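Qui sommes-nous ?

Moi c'est Jacinto, et l'atelier Tuline, c'est une bande de bricoleurs qui partagent un local à Lulldale et une passion un peu envahissante pour les bras robotisés. On a démarré à 4 dans le garage d'Anneliese, avec 500 euros et beaucoup de colliers de serrage !

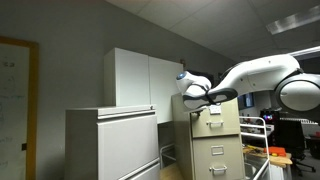
Le bras au-dessus du classeur beige, à l'atelier.

Notre grand chantier s'appelle Kastby : apprendre à un bras à ranger et à ouvrir des tiroirs. Ça paraît bête - essayez donc avec une poignée un peu basse. Ernő s'occupe des câbles, Iestyn du code, et moi je râle sur les réglages de la pince (quelqu'un doit bien le faire). 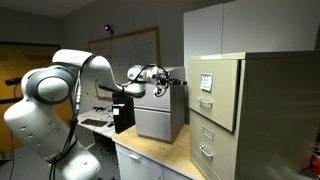 Depuis novembre on ouvre aussi le soir, dès 19 h, à tous ceux qui ont un projet qui traîne à la maison. Pas besoin de s'y connaître, passez nous voir, le café est correct !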